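Incidencia 316: desfase entre vídeo y canal de apertura al comparar pinzas manuales

Estado: resuelta, con un punto pendiente
Prioridad: media
Abierta por: Donnie Semple (Dondow)
Atiende: soporte de Vulari
Componentes: concentrador Vulari, grabador Plernance versión 2, almohadillas Kao
Fecha de apertura: 6 de febrero de 2025

Descripción inicial (Dondow)

Estamos comparando dos juegos de almohadillas Kao, el blando y el duro, montados en pinzas manuales con cámara. Trabajamos con dos pinzas a la vez, una en cada mano, y grabamos el vídeo de cada una junto con su canal de apertura. Las dos van al mismo concentrador Vulari y de ahí al portátil con el grabador Plernance.

El problema es que la apertura llega tarde respecto a la imagen. Al principio de la sesión no se aprecia. Al cabo de un rato, en el vídeo se ve la pinza cerrada sobre el paquete y la curva todavía está bajando. El desfase máximo que hemos medido es de hasta 77 ms. No es constante, y en la pinza izquierda es mayor que en la derecha.

Para la comparación esto nos deja sin datos útiles. Lo que queremos saber es cuánto sigue cerrando la pinza después del primer contacto, y si no sabemos en qué fotograma empieza el contacto no hay nada que comparar. Los envoltorios pequeños de plástico son el peor caso, porque el recorrido desde que se tocan hasta que quedan sujetos es muy corto.

Adjunto el registro del grabador y la configuración. No hay mensajes de error. El contador de fotogramas perdidos está a cero en los dos canales.

Respuesta (Vulari)

Recibido el registro. Antes de mirar el concentrador necesitamos descartar algunas cosas:

- Si el desfase sigue al puerto o sigue a la pinza.
- Si aparece con una sola pinza conectada.
- Si se recalibró el cero de apertura al cambiar de almohadillas.
- Qué origen de marca de tiempo tiene configurado el grabador.

Sobre lo tercero: un cero mal puesto no produce un retardo, pero en la gráfica se parece bastante, porque la curva no llega al mínimo cuando se espera. Conviene separar los dos efectos desde el principio.

Prueba A: intercambio de puertos (Dondow)

Cambiadas las dos pinzas de puerto, sin tocar nada más. El desfase mayor pasa a la derecha. Es decir, sigue al puerto. Repetido después de reiniciar el portátil, mismo resultado.

Prueba B: una sola pinza (Dondow)

Con una sola pinza conectada el desfase casi desaparece, en cualquiera de los dos puertos. Queda una diferencia menor que un fotograma, que para nosotros es aceptable. Al conectar la segunda en caliente, sin parar la grabación, vuelve a crecer. Tarda unos minutos en hacerse visible.

Prueba C: cero de apertura (Dondow)

No se había recalibrado. El juego blando es más grueso que el duro y las dos sesiones usaban el cero del duro. Lo hemos corregido: pinza cerrada sin nada dentro, guardar cero, abrir a tope, guardar máximo. Con eso la curva llega al mínimo, pero el retardo sigue igual. Tenía razón Vulari, eran dos cosas.

Nota para quien repita esto: hay que cerrar despacio al guardar el cero. Si se aprieta, las almohadillas ceden y el valor guardado es más bajo que el real. Luego todos los agarres salen como si la pinza no cerrara del todo -- perdimos media mañana con eso.

Prueba D: material y posición de la mesa (Dondow)

Pidió Vulari que describiéramos el montaje por si había algún movimiento de cable. Mesa con mantel de cuadros azules y blancos, bandeja de plástico acanalada, caramelos y paquetes pequeños de aperitivos. Cada operador coge una pieza con una pinza mientras la otra espera o sujeta otra pieza. Los cables van por detrás de la muñeca, sujetos con velcro. Hemos sustituido los dos cables por otros más cortos y no cambia nada.

Siguen las vistas desde la cámara de la pinza, con un paquete entre las almohadillas.
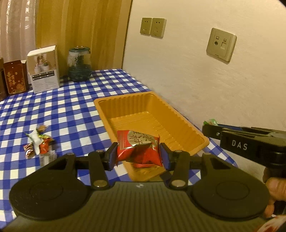
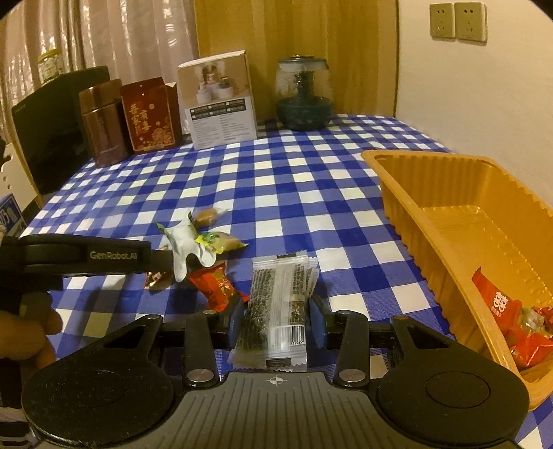 Tiempo de lectura: 9 min

Comentario a las vistas (Vulari)

Gracias. En la primera la otra pinza entra por la derecha y en la segunda por la izquierda, así que tenemos los dos sentidos y podemos buscar los agarres en los registros sin depender del nombre del archivo. Esto importa porque en uno de los registros los canales estaban etiquetados al revés después del intercambio de puertos de la prueba A. El grabador asigna «izquierda» y «derecha» por orden de conexión, no por número de serie. Revisad las carpetas de ese día antes de usarlas.

Otra observación: el estampado del mantel nos viene bien. Con los cuadros se nota enseguida cuándo empieza a moverse la cámara, y hemos usado ese instante como segunda referencia, aparte del cierre. Las dos referencias coinciden entre sí, de modo que el vídeo está bien y lo que llega tarde es la apertura.

Prueba E: origen de la marca de tiempo (Dondow)

En el grabador estaba seleccionado «al escribir». Es el valor que venía en la instalación. La otra opción es «en el dispositivo». Con «al escribir», cada muestra de apertura recibe la hora en que llega al disco; el vídeo, en cambio, conserva la hora de la cámara en los dos modos. No lo sabíamos y en la ayuda del programa no lo hemos encontrado.

Cambiado a «en el dispositivo». Primera sesión larga con las dos pinzas: el desfase ya no crece. Sigue habiendo un salto aislado en la izquierda, siempre al poco de arrancar.

Respuesta (Vulari)

Encaja con las pruebas A y B. Con dos pinzas conectadas, el concentrador atiende primero un puerto y después el otro, y el segundo acumula cola. Mientras la hora se ponga en el dispositivo, la cola no afecta al dato, solo al momento en que se guarda. Con la hora puesta al escribir, la cola entra entera en la medida.

El salto del arranque es otra cosa. El concentrador baja el consumo de los puertos cuando pasan unos segundos sin tráfico, y el reloj de la pinza se vuelve a ajustar al despertar. Para evitarlo hay que desactivar el ahorro en el concentrador:

Menú de servicio, Puertos, Ahorro de energía, No. Guardar. Desconectar la alimentación y volver a conectar. Con reiniciar desde el portátil no basta.

Prueba F: verificación (Dondow)

Configuración: ahorro desactivado, marca de tiempo en el dispositivo, cero recalibrado para cada juego de almohadillas. Mismo operador para todo, mismo tipo de paquetes. Hemos alternado blando y duro para que el cansancio de la mano no caiga siempre en el mismo juego.

Resultado del desfase: por debajo de un fotograma en las dos pinzas durante toda la sesión. Sin saltos en el arranque. Al intercambiar los puertos no cambia.

Ya con los datos alineados, lo que vemos de las almohadillas:

Juego blando. El contacto se nota antes en la curva y la bajada es más suave. En paquetes con aire dentro cuesta distinguir si lo que cede es el paquete o la almohadilla. Sujeta bien por los bordes dentados. En caramelos pequeños el agarre es bueno aunque la pieza entre torcida.

Juego duro. Cambio de pendiente muy claro al tocar. Va mejor para medir. En envoltorios brillantes y lisos la pieza gira algo más entre las almohadillas, sobre todo si se coge por un extremo. Cuando se coge por el centro no hay diferencia que podamos defender con estas sesiones.

Para nuestro uso nos quedamos con el duro en las sesiones de medida y el blando en las de recogida normal. No es una recomendación general. Con piezas rígidas no lo hemos probado.

Sobre las sesiones antiguas

Preguntamos si se pueden recuperar las grabaciones hechas con «al escribir». Vulari contesta que en parte. La hora del dispositivo viaja en la cabecera de cada muestra aunque el grabador no la use, así que se puede reescribir el canal de apertura con la utilidad de reindexado de Plernance. Condiciones:

- El archivo tiene que estar completo, con su cierre. Los que se cortaron por batería no sirven.
- No puede haberse exportado ya a tabla, porque la exportación elimina la cabecera.
- El salto de arranque no se corrige. Hay que recortar el principio a mano.

De las nuestras, las de una sola pinza se pueden dejar como están. Las de dos pinzas las hemos pasado por la utilidad y el resultado coincide con lo que se ve en el vídeo. El cero mal puesto se arregla después, restando el valor que da la pinza cerrada en vacío, si en esa sesión alguien la cerró en vacío. En dos de ellas no se hizo y las descartamos.

Pendiente

El etiquetado de izquierda y derecha por orden de conexión. Vulari lo ha trasladado a Plernance y la respuesta es que la asignación por número de serie está prevista para mayo. Hasta entonces, en Dondow conectamos siempre primero la izquierda y empezamos cada grabación abriendo y cerrando esa pinza sola, antes de coger nada. Si en el canal «izquierda» no aparece ese movimiento, la sesión está cruzada.

También hemos pedido que el valor por defecto de la marca de tiempo cambie, o que el programa avise cuando detecte más de una pinza. Sin respuesta por ahora.

Cierre

Se cierra la parte del desfase. Configuración válida anotada en la ficha del puesto: ahorro de energía desactivado, marca de tiempo en el dispositivo, cero nuevo con cada cambio de almohadillas. El punto del etiquetado queda abierto a nombre de Donnie Semple hasta que se pueda probar la versión de mayo.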